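Lista de revisión de la cocina antes de firmar un alquiler (con mis comentarios)

Cada vez que una agencia me dice "está todo revisado" le pido la revisión por escrito, y casi nunca aparece. Así que hago la mía. Llevo varios pisos alquilados, dos de ellos con disgusto incluido, y esta es la hoja que imprimo y me llevo a la visita, con las notas que le he ido añadiendo.

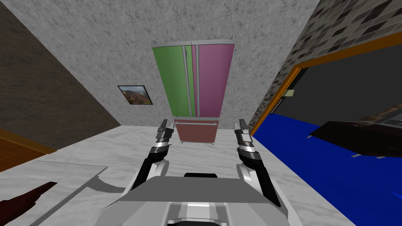 La cocina es donde más se promete y menos se comprueba. El dormitorio se ve de un vistazo, pero en la cocina hay gas, agua, electricidad y aparatos que arrancó otra persona por última vez quién sabe cuándo. Pon Sí, No o No me dejaron mirar. La tercera respuesta vale tanto como un No.

Última corrección de la hoja: 27 de marzo de 2025.

1. FRIGORÍFICO

[ ] Está enchufado el día de la visita.
Comentario: si está apagado "para ahorrar", pide que lo enchufen y vuelve otro día. Lo he pedido tres veces y una me dijeron que no hacía falta. Ese piso no lo alquilé.

[ ] La goma de las puertas cierra en todo el contorno.
Comentario: prueba con un papel. Cierra la puerta con el papel en medio y tira. Si sale solo, la goma está vencida. Hazlo también abajo, en la parte del congelador, que es donde nadie se agacha.

[ ] Queda hueco por detrás para que respire.
Comentario: el manual dirá lo que diga. En los pisos pequeños lo pegan a la pared y se acabó. Mira el manual del modelo, que suele estar en internet, y compara.

[ ] Está nivelado y no cojea.
Comentario: empuja un poco una esquina de arriba. Si baila, alguna pata está mal regulada. Es fácil de arreglar, pero apúntalo igual.

[ ] Las puertas abren del todo sin chocar con nada.
Comentario: con muebles a medida mal medidos los cajones interiores no salen. En mi penúltimo piso había que sacar el cajón de la verdura en diagonal.

[ ] La temperatura es correcta, medida con termómetro.
Comentario: el numerito del panel es una opinión. Un termómetro de nevera cuesta poco y cabe en el bolsillo.

2. GAS

[ ] Hay certificado de la última revisión y lo he visto yo.
Comentario: visto yo, con fecha y sello. "Lo tiene el propietario" no cuenta. "Se pasó hace poco" tampoco.

[ ] El tubo flexible está dentro de la fecha impresa.
Comentario: los de goma llevan la caducidad escrita. Linterna y paciencia, porque siempre la ponen mirando a la pared. Los metálicos van por otra norma, pregunta al instalador y no al comercial.

[ ] El tubo no pasa por detrás del horno.
Comentario: lo he visto. Había un certificado en vigor encima de la mesa y el tubo tocaba la chapa trasera. Desde entonces me fío del papel a medias.

[ ] Las rejillas de ventilación existen y no están tapadas.
Comentario: la gente las tapa en invierno con cartón o con cinta. En febrero me enseñaron una cocina con la rejilla detrás de un calendario. Si la tapa el inquilino anterior se entiende, si la tapa el dueño me preocupa más.

[ ] La llave de corte se alcanza sin vaciar un armario.
Comentario: ciérrala y ábrela. Si está dura, que la cambien antes de entrar.

3. ELECTRICIDAD

[ ] El botón de prueba del diferencial hace saltar el diferencial.
Comentario: avisa antes de pulsar, por educación. Si no salta, fin de la visita hasta que lo arreglen. Es lo único de la lista con lo que no negocio.

[ ] Hay tomas suficientes sin usar ladrones.
Comentario: cuenta tus aparatos antes de ir. Una regleta con horno y lavavajillas colgando de ella es una mala idea aunque "lleve así años".

[ ] Ninguna toma está pegada al fregadero.
Comentario: las distancias las fija el reglamento y no me las sé de memoria. Yo hago foto y pregunto a un electricista.

[ ] Los enchufes no bailan ni están amarillentos.
Comentario: el plástico tostado alrededor de un agujero indica que ahí se ha calentado algo. Una tapa nueva entre tapas viejas también me hace preguntar.

4. AGUA

[ ] Abro el grifo 2 minutos y miro debajo del fregadero.
Comentario: mientras, el comercial habla de la luz natural. Déjalo hablar. Pasa un pañuelo de papel por cada unión del desagüe y mira si sale mojado.

[ ] El suelo del armario de debajo no está hinchado.
Comentario: el aglomerado no miente. Si han puesto un hule nuevo, levántalo.

[ ] La llave de paso de la cocina gira.
Comentario: igual que la del gas. Las que llevan años sin moverse gotean al tocarlas. Mejor que gotee en la visita que un domingo por la noche con la tienda cerrada.

[ ] El lavavajillas desagua.
Comentario: pide un ciclo corto. Te dirán que no da tiempo. Por lo menos abre y huele.

5. CAMPANA Y HUMOS

[ ] La campana sujeta una servilleta de papel.
Comentario: con el extractor al máximo, la servilleta se tiene que quedar pegada al filtro. Si cae, o el filtro está saturado o el tubo no va a ninguna parte. Abre el armario de encima y sigue el tubo hasta donde puedas.

[ ] Los filtros están limpios o me los cambian.
Comentario: la grasa vieja arde. Que quede escrito quién los cambia, porque luego es "mantenimiento del inquilino".

[ ] Hay detector de humo y suena al probarlo.
Comentario: casi nunca hay. Yo compro el mío y me lo llevo cuando me mudo. El modelo de Promumton que usé primero pitaba con las tostadas, el de Kalosmont que tengo ahora no ha pitado nunca, cosa que tampoco me deja tranquila. Lo pruebo con el botón una vez al mes.

6. MUEBLES Y PAREDES

[ ] Los armarios altos están anclados de verdad.
Comentario: apoya la mano y tira hacia ti sin brutalidad. Un armario cargado de platos pesa mucho más que el armario vacío de la visita.

[ ] No hay pintura reciente en una sola esquina.
Comentario: pintar la cocina entera es normal. Pintar un rincón del techo es tapar algo. Pregunta por la humedad y fíjate en cuánto tardan en contestar.

[ ] El suelo no resbala ni tiene piezas sueltas.
Comentario: pisa las juntas delante del fregadero y de la placa, que es donde se pasa el día una.

7. PAPELES

[ ] El inventario nombra marca y modelo de cada aparato.
Comentario: "frigorífico, uno" no sirve de nada si dentro de un año discutís cuál era. Una agencia, Vesimard, me mandó un inventario de 14 líneas para una casa entera, con las cortinas repetidas.

[ ] Pone quién paga la reparación y en qué plazo.
Comentario: en un contrato que me pasaron, el inquilino asumía cualquier avería de hasta 300 euros. Pedí que lo quitaran, dijeron que era "lo estándar" y a los dos días lo habían quitado.

[ ] Tengo fotos mías, hechas el día de la entrega.
Comentario: las del anuncio no prueban nada, muchas son de antes de la reforma o directamente de otro piso. Haz las tuyas y mándalas por correo ese mismo día - así queda constancia de la fecha.

[ ] El seguro cubre los daños por agua al vecino.
Comentario: lee las exclusiones. Yo las leí después.

CÓMO LA USO

Tardo unos 30 minutos y me han puesto caras de todo tipo. Hay comerciales que ayudan y alguno que mira el reloj. Con un No en gas o en el diferencial no firmo. Con varios No en lo demás, los mando por escrito y espero respuesta antes de dar la señal.

Me preguntan a menudo si no es más cómodo pagar una inspección. Puede ser. Pedí presupuesto a una empresa llamada Stubbs y la muestra de informe que me enviaron eran casillas marcadas, todas en verde y sin una sola observación. Una cocina sin una sola observación yo todavía no la he visto - ni la mía. Si alguien conoce un inspector que se agache a mirar el tubo, que deje el contacto en los comentarios.

Queda pendiente la parte de la terraza y los tendederos, que tengo a medio escribir.

Entradas recientes
Fianza: qué te pueden descontar y qué no
Ventanas que cierran mal, segunda parte
Leer el contador de la luz sin que te lo expliquen
El termo eléctrico y la válvula que gotea
Lista de revisión del baño

Usamos cookies propias y de terceros para medir las visitas. Si sigues navegando entendemos que las aceptas. Aceptar | Configurar | Más información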